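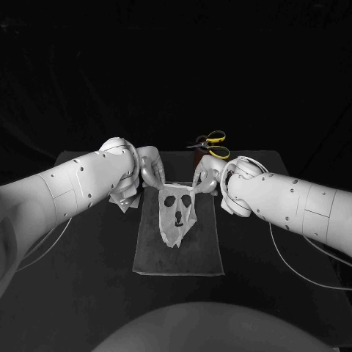 Step 4: Get both hands to agree on one sheet of paper

OK, so by now you've got your two arms talking to the same clock (if you skipped step 3, go back, I mean it) and you can send a pose to each one. Now we want them to hold something together. I use a paper face mask over a folded gray towel, with two eyes, a nose and a little frowny mouth cut out of it. Tissue-type paper is great for this because it has no stiffness to hide behind. A cardboard box will forgive a sloppy controller all day long. This stuff won't!

The trick is to stop thinking about a left target and a right target. Make one target for the sheet, and work out both hands from that. In my config it looks like this:

sheet_frame: midpoint of the two grasp points
left_offset: fixed when the left grasp closes
right_offset: fixed when the right grasp closes
max_stretch_mm: 3

That last line is the one that saves your paper. Every cycle, the controller checks how far apart the fingertips are compared to when they closed. If the gap grows by more than 3 mm, both arms hold still and the planner starts over from where they are. My first version only stopped the arm that was "wrong," and the other one happily kept going. You can guess how that went. Do-yoon Ham, who wrote most of the Merklow planner, took one look at my logs and told me to stop both, and I've done it that way ever since.

Step 5: Find the corners again after the grasp

Don't trust the corners you found before you grabbed. The fingers cover them up, and the paper wrinkles and shifts as soon as you touch it. I run the corner finder one more time once the hands are closed, with the fingers masked out, and I only keep the outline of what's left.

On a dark towel and a black table, a plain brightness threshold gets you most of the way. Two gotchas, though:

- White fingers look a lot like pale paper. Use the arm's own joint angles to draw the hand shape and subtract it. Don't try to do it by color.
- Scraps and holes. The cutouts show the dark towel through them, so fill any hole inside the outline before you measure anything, and drop any blob that isn't connected to the biggest one. Little bits of crumpled paper off to the side will wreck your center point otherwise.

Step 6: Lift slowly, then a bit slower

I start at 17 mm per second and drop to 6 for the last part of the move. Raise the top edge first and let the bottom stay on the towel for as long as you can. If you want to tune this, change the speed and leave the stretch limit alone. I spent a whole evening in September changing both at once and learned nothing.

Save the log from every run, even the boring ones. Mine holds up to 36 runs before it overwrites the oldest, so copy the good ones somewhere else before you move on to step 7, where we put the sheet back down flat.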